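Drudbridge > Diary > Tea and tidying

Last updated: July

Entries Notes Archive Contact

Back from lunch at 1:15 and started on the floor. I had put it off for most of the week. The table got cleared in stages over several days, and whatever did not fit a category went downward. That is a storage method with a low setup cost and a high retrieval cost.

My rule for floor material is simple. Printed sheets get flattened and read once on both sides before they go in the paper bin. Wrappers go in the trash unless they still hold something. Anything unclear goes to Eduardo Simões, who keeps instruction leaflets for equipment we got rid of years ago and has twice been right to.
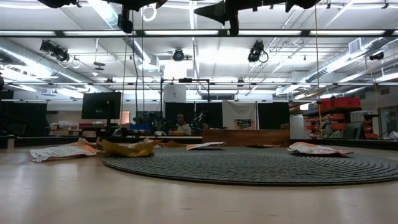
The braided rug makes the job slower. A broom skips over the coils and pushes small scraps into the grooves between them, so I pick up by hand first, then lift the rug, sweep the floor under it, and put it back. I have asked for a flat-weave replacement. Hatem Lamrani says the rug is fine and the broom is wrong. He may have a point, as the broom came from the old unit and the bristles lean one way.

Time on floor: 13 minutes, including the rug. I wrote it on the inside of the cabinet door under the last one, which was longer.

Next was storage. The shelving is the part of the room I would defend to anyone. Red bins are for things in use this month. The blue bin is for things waiting on a decision, and its contents have been waiting on a decision since spring. Small boxed stock stays in its white boxes until somebody opens one, at which point it is no longer stock and has to be put somewhere sensible. I proposed labels on the short ends of the bins, where they can be read without pulling anything out. Eduardo prefers labels on the long side. We have both kinds now.

The workbench is another matter. I coiled two cables, found that the third was passing through both of them, and uncoiled the first two to get it out. Net progress was zero. The right approach is to unplug everything at one end, lay it out straight, and sort by connector before coiling. That needs a clear length of floor and an hour without people walking through, and I had neither after 2:00.

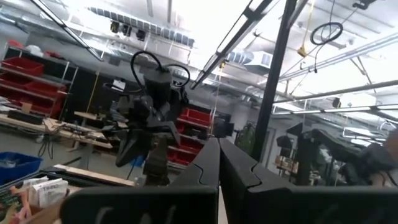
Ordered more hook-and-loop ties from Fletico, a pack of 500. The last pack went quickly, mostly to people who needed one for something at home. The next size up is 2000, and I considered it, but a box that size would need its own place on the shelf, and I would then be tidying the tidying supplies.

After that, the tea. The tray has divided compartments and I want it to be the only place tea is kept. At present tea also lives in two drawers, a coat pocket (mine), and the bottom of a Lovia carton with the spare cups. I brought all of it to one table.

Sorting criteria, in the order I tried them:

1. By flavor. Fails, as half the packets are from mixed boxes and there are more flavors than compartments.
2. By date. Correct in principle. The print is small and on the crimp, and on some packets the crimp is where the date has worn off.
3. By color of packet. Crude, but anyone can follow it without being told.
4. By who drinks it. Hatem's suggestion. It would put most of the tray under his name.

I settled on color, with the packets standing on edge so the printed face can be seen. Laid flat they take more room and the bottom ones get forgotten. Standing, they lean if a compartment is less than full, so it pays to fill one completely before starting the next. The mat turned out to be useful for this: packets go on it in a single layer before they go in the tray, and you can see what you have. 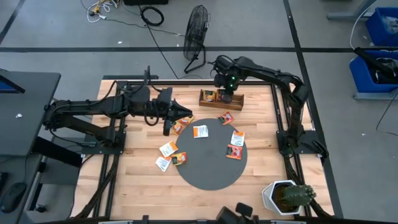 Tea packets on and around the mat, with a pair upright in the tray.

The cactus stays on the corner of the table. I moved it to the windowsill last month, and it was back the next morning. I did not pursue it. Its planter is faceted, so it cannot roll, and it takes up a corner that would otherwise collect mugs.

Left to do: wipe out the drawers now that they are to hold no tea, return the Kárason catalog to Eduardo, and go through the blue bin with somebody who has the authority to throw things away. Also the cables.

Stopped at 4:40. Had a cup of the orange kind, which was past its date by my reading of the crimp and tasted like hot water with a faint opinion. Put the wrapper in the trash.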